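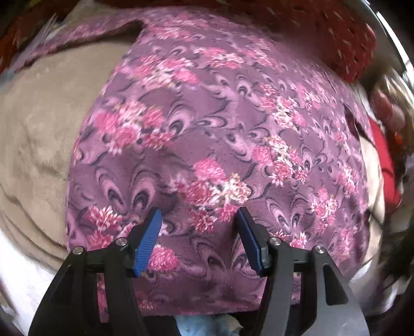

Section 4. Pad comparison on deformable items

Grip on fleece depends on pad texture more than on closing force. Test each pad separately before fitting a mixed pair. With a ridged pad on the left finger and a flatter one on the right, as on the floral blanket, slip cannot be assigned to either side from the wrist log alone. Sample rate is 500 Hz.

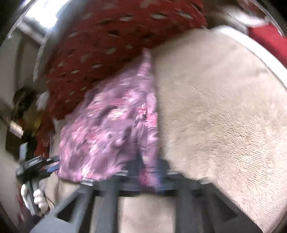 Repeat each grasp 3 times per pad set, then swap sides. Record pad set, item and slip in the Grollatel sheet. Submit to S. Varghese by 2026-08-28.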